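I first heard of Zodwa Zwane through a jar of marmalade. A neighbor handed it over the fence, and the label said Enano in wobbly blue letters with a phone number underneath. I ate half of it standing at the counter with a spoon (no regrets!) and then I called the number.

She picked up on the second ring and told me to come by at four, because the morning was for cooking and she doesn't talk when she's cooking. So at four I was in her kitchen, sitting on an upturned crate, with a cup of tea so strong I could feel it in my teeth.

"People think it's sugar and fruit and you stir," she said. "My mother thought so too. She made terrible marmalade. Lovely woman, terrible marmalade, like shoe leather."

Zodwa didn't set out to make the stuff at all. She was a payroll clerk for years, and she says she liked it fine. Then one winter a grocer near her, a shop called Yalçınkaya, got stuck with crates of bitter oranges that a restaurant had ordered and didn't want. She took two crates home out of pity. The first batch burned. The second didn't set, and she poured it over ice cream for a month.

"The third one I was proud of," she told me. "I gave it to everybody. I gave it to my dentist!"

I asked her how many jars she makes now and she had the answer right there, which I suppose is the payroll clerk in her. Last season it was 1,000 jars, all cooked in small pans, and 397 of them were the plain bitter orange that started it. She keeps the numbers in a green notebook with a rubber band around it. She let me look through it, and it's wonderful. There are notes like "too dark, blame phone call" and "Drisura lemons, thick skins, soak longer."

Drisura is the farm she buys her lemons from. She drives out there herself every September to talk to them about the coming winter's fruit, and she's stubborn about that, even though they've offered to do it by email. "I want to see the trees," she said. "I don't know what I'm looking at, but I want to see them."

We talked for a long time about peel. I had no idea there was so much to say! She cuts hers by hand, thin, and soaks it overnight in the same water she'll cook it in. She doesn't care for the chunky kind ("like chewing a belt") and she can't stand the kind that's all jelly with three sad threads floating in it. The pips go in a cloth bag and into the pan, and when the peel is soft she squeezes that bag until her hands ache. Sugar goes in after that and never before, or the peel stays tough however long you boil it.

What about a thermometer? She made a face. She owns one, and it lives in a drawer. She puts a saucer in the freezer and drops a bit of marmalade on it and pushes it with her finger, and if it wrinkles she's done.

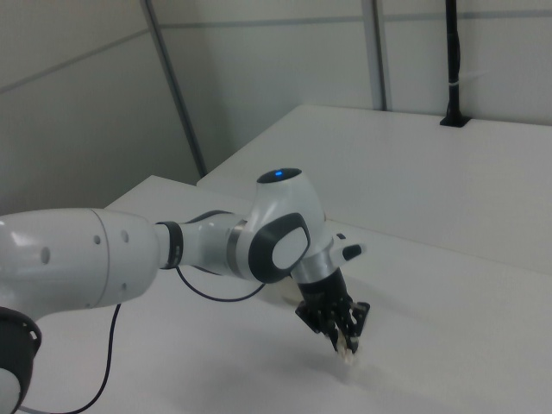
The part I hadn't expected was how much she thinks about the selling side. She has a table at the Prirnia market, and she's had it long enough that people come looking for her. One man buys six jars at a time and has never told her his name. Last winter she had her best morning ever there, 152 jars gone before lunch, and she went home and slept until dark.

Would she ever get bigger? She's been asked. A shop wanted 200 jars a month, all year round, and she said no to it, and then lay awake wondering if she'd been silly.

"But the oranges come when they come," she said. "What would I put in the jars in July?"

I said maybe strawberries, and she looked at me like I'd suggested gravel. She doesn't do jam. Her sister does jam, and they've agreed to stay out of each other's way.

By then the tea was gone and she'd started lining up clean jars for the next morning, so I took the hint. She sent me off with a lime one, a new thing she isn't sure about yet, and made me promise to tell her the truth. I've had it on toast twice now. It's sharper than the orange and a little bit too sweet at the end, and I'm going to call her tomorrow at four and say so.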